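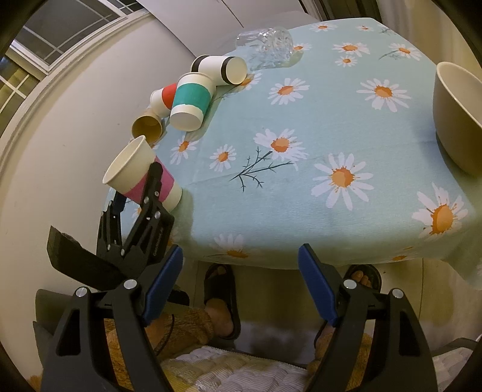
A club leader who has run the Vimine kit with two groups wrote to us that paper cups taught her lot more in an afternoon than a whole term of foam blocks, and asked if we could put that on the page. Gladly! Cups roll, they lean, they squash if you grip too hard, and a clear plastic one among the paper ones gives everyone something to argue over.

Vimine Hand-Held Gripper, Club Kit
Item 489
Made by Orkemon for schools, after-school clubs and student teams

The Vimine is a gripper you hold and work yourself. Your group picks things up with it, records how they did it, and uses the recordings to teach a robot arm the same job. Two arms close towards each other, each with a ribbed blue pad at the tip, and the jointed links stay open to view (our younger users love watching them fold up).

We suggest starting with cups on a tablecloth and a big bowl at one side. Lay the cups down, point them different ways, let a few touch. Then swap jobs, so that everybody gets a go at holding the gripper.

In the box
2 hand-held grippers, black
8 spare pads
3 printed task sheets: cups, cutlery, laundry
Hex key and a bag of spare pins
Humano recording software, club licence

Good to know
Suits ages 11 and up, or younger with a grown-up close by.
Left- and right-handed users can share the same gripper.
Pads pull off for washing. Warm water, no soap, and let them dry flat.
The robot arm is sold separately. See the Malik desk arm, which takes the same pads.

For competition teams
The cup task is the opening round of the Malik Schools Challenge, and entries open in August. Teams send in their own recordings, made at a kitchen table or in a classroom, wherever they like. Patterned cloths are allowed and we'd encourage them, the busier the better!

Availability: in stock
Spare pads and pins: see Parts
Task sheets in large print: free on request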